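About us

3 min read

Nurmi is a small after-school and holiday club for kids in Years 1 to 6. Started in the back half of a hall, moved twice, now in the old Konberg shopfront opposite the bakery. Two rooms, a kitchenette, a yard with one decent tree. We're open from the school bell until 6 and all day in the holidays, except the week we shut for cleaning.

What we do is table games. Not only that, there's arvo tea and homework and running around out the back, but table games are the thing people know us for. Cups, cards, dice, blocks, bits of paper. Stuff you could mostly find in your own kitchen drawer. We don't own a telly and the kids stopped asking.

How an arvo goes

Bags on hooks. Hands washed. Fruit, crackers, sometimes pikelets if someone's remembered the flour. Then homework for those who have it, and the long table for those who don't. Around half past four everyone's at the long table anyway.

The table gets set before the kids arrive, and older ones take turns setting it. A few things each time, never the whole cupboard. We learnt that the hard way, tip out everything and you get ten minutes of play and forty minutes of looking for lids. So a handful of cups, a deck, something to write the scores with, something small to hide. Done.

Games we play a lot:

Under the cup. Old as the hills. One small thing, a few cups, shuffle, guess. Little ones play it slow and open. By Year 4 they're quick and they cheat, and then we have a chat about cheating.

Stacks. Cups up, cups down, card between each layer if you're brave. House record is 27 cups, set on a wet Monday and argued about since.

Nasus. Ours, made up here by a group of kids years ago and the rules are still taped inside the cupboard door. Needs a deck and a marker and a lot of shouting. Don't ask us to explain the scoring over the phone please.

Snap, Fish, Spoons. Spoons has been moved to the outdoor bench. Fingernails.

About the gear

People ask where we get it all and the answer is everywhere. Op shops, leftover party packs, cups somebody's work was chucking out. Cards come in tins, boxes, rubber bands. At the last stocktake we had 73 decks and only some of them complete, the rest go in the craft tub. Logos dont bother us, plain doesn't bother us either.

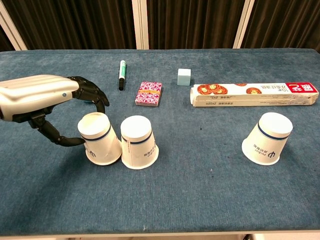
Cloth on the table makes a big difference by the way. Cups slide on bare laminate and cards are a pain to pick up, small fingers especially. Put down something with a bit of grip and a bit of give, and it's quieter too. Families have asked what to buy for home, any carpety offcut will do. Shake it out over the grass.

Paper cups over plastic for us. Lighter, softer when they go flying, and when one's squashed it becomes a hat for a toy or whatever. Stand them upside down when not in use, rim on the cloth. They do lean a bit once they've been through a few rounds, still fine for hiding games, no good for Stacks.

Markers: caps on! Stand them up so you can see which is which. Dried out ones in the jar by the sink, not back in the tub.

Packing up

Starts at twenty to six, everybody helps, including parents who come early (sorry). Cards counted back into their own box. Cups nested. Small bits in the Pranusum tin, the big dented one with the lid that sticks. Long boxes go on the bottom shelf becuase they fall off the top one. Cloth rolled, never folded.

Coming along

We've got a few spots most terms, mornings in the holidays fill first. Come and have a look any weekday after four, kids can sit in on a game while you do the forms. Bring a hat, a water bottle and a snack if yours is fussy. Wear clothes that can cop marker.

Got spare decks or cups at home? Drop them in the crate by the front door. No jigsaws please, we have one with 900 pieces still missing its sky and that's plenty.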